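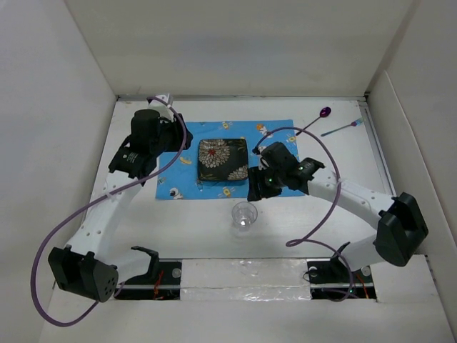 A blue placemat with a dark flowered plate on it. The glass, the spoon and the fork are not in their places.

How a Place Setting Works

A place setting is the group of things one person needs in order to eat a meal. For a simple meal it has a plate, a fork, a spoon, a glass and often a knife. Each item has a position. The positions are the same in many homes and restaurants, so a person who sits down can find everything without searching.

This page explains what each part is for, what it may be made of, and how the parts are arranged. Words in capital letters are listed again at the end.

The placemat

A PLACEMAT is a flat sheet that lies between the table and the plate. It does three jobs. It catches crumbs and drips. It protects the table from scratches. It also marks the space that belongs to one person, which is called a COVER.

Most placemats are rectangles. The long edge runs from left to right, along the edge of the table, so that there is room on both sides of the plate. If the mat is turned the other way, the fork and the spoon end up on the bare table.

Placemats may be cloth, plastic, cork, woven straw or SILICONE, a rubbery material that bends easily. Silicone and plastic mats can be wiped. Cloth mats must be washed. Many mats made for children have printed pictures. The blue one in the photo has cartoon characters, a banana shape and a white character that looks like an astronaut. Printed pictures do not change how the mat works, but they show which way up it goes. The characters should be the right way up for the person in the chair.

The plate

The plate goes in the middle of the mat. Plates can be round, square or oval. A round plate has no top or bottom, so it can be set down at any angle. A square plate should have one side parallel to the table edge. PARALLEL means that two lines run side by side and stay the same distance apart.

The raised part at the outside of a plate is the RIM. It keeps sauce from running onto the table. The flat part in the center is the WELL, where the food goes. On the plate in the photo, the rim is thin and brownish, and the surface inside is nearly black with a large cream and gray flower.

Many plates are CERAMIC. Ceramic is made from clay that has been shaped, dried and heated in an oven called a KILN. The clay is then coated with GLAZE, a thin layer that turns to glass in the heat. Without glaze, many kinds of fired clay would soak up water. Pictures on a plate may be painted under the glaze or printed on top of it. Pictures under the glaze last longer, because forks cannot scratch them.

The glass

Drinking glasses are made mostly from sand. The sand is mixed with soda ash and limestone and melted in a furnace. Soda ash lets the sand melt at a lower temperature. Limestone makes the finished glass strong enough to hold water for years without being worn away.

A clear glass is TRANSPARENT, which means that light passes through it and you can see what is behind it. On a white table, a clear glass looks mostly white. What you notice are the bright spots, called REFLECTIONS, where light bounces off the surface. They are often strongest at the base, where the glass tends to be thick and curved.

In a finished place setting the glass stands to the upper right of the plate, above the tip of the knife. There it is close to the right hand, and an elbow is less likely to hit it. A glass placed between the plate and the edge of the table is in the way of both arms.

A small glass for a child holds 340 milliliters when filled to the top. It should be filled only part of the way. The empty space is called HEADROOM, and it gives the liquid somewhere to move when the glass is lifted.

The spoon and the fork

Together, forks, knives and spoons are called FLATWARE. Each piece has a handle at one end and a working part at the other. The working part of a spoon is the BOWL. The working part of a fork is a row of points called TINES. A dinner fork usually has four tines. Some dessert forks have three.

Most flatware is STAINLESS STEEL. This is iron mixed with a little carbon and at least one other metal, chromium. The chromium joins with oxygen in the air and forms a layer too thin to see. The layer keeps the iron from rusting. If it is scratched, it forms again.

Steel is normally silver in color. Flatware in gold, black or purple usually has a very thin coating on the outside. The spoon in the photo has a glossy, dark purple bowl. Colored flatware should be washed with a soft sponge – a rough pad can rub the color away.

The fork goes on the left of the plate with its tines pointing away from the person. The knife goes on the right with its sharp edge facing the plate. The spoon goes to the right of the knife. If there is no knife, the spoon takes the knife's place. The handles line up with the bottom edge of the plate.

How much room one person needs

A person who is eating needs space for both elbows. Designers at Gramevholm, a workshop that builds tables for school dining rooms, allow 600 millimeters of table edge for each chair. You can check this at home with a tape measure. Start at the center of one plate and measure to the center of the next. If the distance is less than 600 millimeters, neighbors will bump arms when they cut their food.

The flatware should lie close to the plate without touching it. A gap of 30 millimeters is enough. Two adult fingers held together fit in a gap of that size.

Setting one place, in order

Wipe the table and let it dry. Lay the placemat with its long edge along the table edge. Put the plate in the middle. Put the fork on the left and the spoon on the right, then turn them so that both handles point straight toward the chair. Stand the glass at the upper right. Sit in the chair and reach for each item in turn. Move anything that you have to stretch for.

Carry a glass by its lower half. Carry flatware by the handles. Fingers should not touch the rim of the glass, the tines or the bowl of the spoon, which all go into someone's mouth.

Something to try

Gethin and Ramia, who tested this page at Jerklow school in September, set the same place 2 ways. First they used the normal arrangement. Then they moved the glass to the left and the fork to the right. They ate a bowl of peas at each setting and wrote down every time they reached for the wrong side. Ramia is left-handed and found the second way easier. Gethin reached wrongly several times. Try it yourself with water in the glass, and keep a towel nearby.

Word list

Bowl: the hollow part of a spoon.
Ceramic: clay made hard by heat.
Cover: the table space for one person.
Flatware: forks, knives and spoons.
Glaze: the glassy coating on ceramic.
Headroom: the empty space above a drink.
Kiln: an oven for firing clay.
Parallel: side by side, always the same distance apart.
Placemat: a flat sheet under a plate.
Reflection: light that bounces off a surface.
Rim: the outer edge of a plate or glass.
Silicone: a rubbery material that bends easily.
Stainless steel: a metal containing iron and chromium that resists rust.
Tines: the points of a fork.
Transparent: clear enough to see through.
Well: the flat center of a plate.

Written by Mererid Gwynne. Last checked 14 December 2025.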